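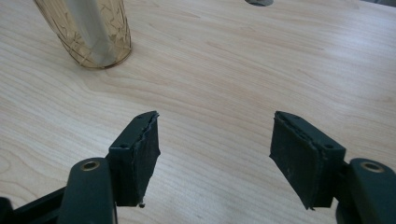

¿Cada cuánto hay que cambiar las almohadillas de espuma de una pinza manual de recogida de datos, y quién debería decidirlo?

Cuando el borde empieza a despegarse o a deshilacharse, o como mucho cada 42 horas de uso, lo que llegue primero, y debería decidirlo una persona con nombre y apellidos que lo deje apuntado. Ese es el resumen para quien venga con prisa. Lo demás lo cuento más abajo, que el tema tiene su miga.

Publicado por Flonley

Hola a todos. Perdonad el tocho, pero quiero explicarlo bien. En nuestro grupo grabamos demostraciones con pinzas de mano para entrenar después a un brazo pequeño: coger un vaso, dejarlo en su sitio, acercar una taza, cosas de mesa. Somos seis y tenemos cuatro pinzas, y cada uno cuida la suya a su manera. Uno cambia la espuma en cuanto ve una pelusa y otro la lleva hasta que asoma el plástico. El jueves tuvimos una discusión (amistosa, con café) y quedamos en escribir una norma interna de una página.

He encontrado documentación sobre seguridad de robots, pero casi todo trata de vallados, paradas de emergencia y velocidades, y nosotros lo que necesitamos es algo mucho más de andar por casa: cuándo se retira una almohadilla, qué se anota y qué hacemos con las grabaciones hechas con la espuma gastada. ¿Alguien tiene una norma así que le funcione? Y otra duda: ¿usáis vasos de cristal de verdad o los prohibís directamente?

Gracias de antemano, de corazón. Aquí siempre me habéis sacado de apuros.

Morenike Ojo

¡Qué alegría leer una pregunta así! El plazo de 42 horas que aparece arriba es el que usamos nosotros y os aviso de que no sale de ningún estándar. Lo sacamos de nuestro propio cuaderno, mirando cuándo empezaban los comentarios del tipo «se resbala» o «me ha costado». Con otra espuma y otros objetos os saldrá un número distinto, así que tomadlo como punto de partida y corregidlo a los dos meses.

Os copio lo que tenemos colgado junto a la mesa de trabajo, con alguna aclaración mía entre paréntesis:

Antes de empezar, se abre y se cierra la pinza tres veces sin nada dentro y se miran las dos caras de la espuma. Si hay una esquina levantada, se cambia. No se pega con cianoacrilato (deja una costra dura y luego esa almohadilla agarra de otra manera que su compañera).

Las almohadillas se cambian siempre por parejas. Ya sé que duele tirar una que está bien, pero con una nueva y otra vieja el objeto gira un poquito al cerrarse los dedos, y ese giro se queda en los datos para siempre.

Se comprueban los tornillos y los insertos roscados una vez por semana. Apretar con la mano, sin taladro, por favor os lo pido. Un inserto de latón que se pone a girar dentro del plástico es una pieza impresa a la basura.

Cada sesión lleva anotado el número de pinza, la fecha de las almohadillas y las iniciales de quien graba. Son 20 segundos.

Las grabaciones hechas con espuma gastada no se borran. Se etiquetan. Esto nos costó una buena bronca, porque hubo quien quiso limpiar 535 demostraciones de golpe y después nos habrían venido de maravilla para ver cuánto influía el desgaste. Con la etiqueta, cada cual decide si las mete en el entrenamiento o las deja fuera, y si las mete, que conste en la ficha del conjunto.

Sobre el cristal: nosotros sí lo usamos. Los reflejos y los adornos dan guerra, y conviene que el sistema los vea, porque en las casas hay vasos de toda clase y a los platos de la abuela no les vas a poner una pegatina mate. Eso sí, con condiciones. El vaso va vacío, lejos del canto de la mesa, se revisa que no tenga desportilladuras y hay escoba y recogedor en la misma habitación. Si se rompe uno, se para la sesión, se recoge todo, se pasa papel húmedo por la mesa y se tiran las almohadillas que estuvieran puestas, aunque parezcan sanas, porque la espuma se traga las esquirlas y luego te las encuentras con el dedo. Cuando el brazo ya se mueve solo, en la primera tanda cambiamos el cristal por plástico y nadie mete las manos en la zona. Para esa parte sí que hay que leerse la normativa de seguridad de verdad y hacer la evaluación de riesgos del montaje completo, que una hoja pegada con celo no la sustituye.

Y un consejo de amiga: poned a una persona responsable y que rote. Si es cosa de todos, la hoja se queda en blanco a la tercera semana. Nosotros rotamos cada mes, y en octubre me tocó a mí y descubrí que llevábamos una caja entera de repuestos con el adhesivo caducado, así que mirad también la fecha de los paquetes.

Si te sirve, escríbeme y te paso la plantilla del cuaderno. ¡Ánimo con esa página!

Zerkeo

De acuerdo en casi todo con lo de arriba, pero 42 horas me parece mucho para espuma blanda. Nosotros cambiamos a las 13 y vamos más tranquilos. Claro que también cogemos herramientas metálicas con cantos, que la destrozan.

Añado una cosa: limpiad el polvo de las pinzas con un paño seco y nada de alcohol en la espuma, que a la nuestra la dejó tiesa.

Pal

Yo las cambio cuando se caen, jaja. Nunca he tenido problema, aunque también es verdad que solo grabo con peluches para el taller de Prallville y esos se agarran con cualquier cosa. Lo de apuntar la fecha de la almohadilla me lo quedo, que no lo hacía.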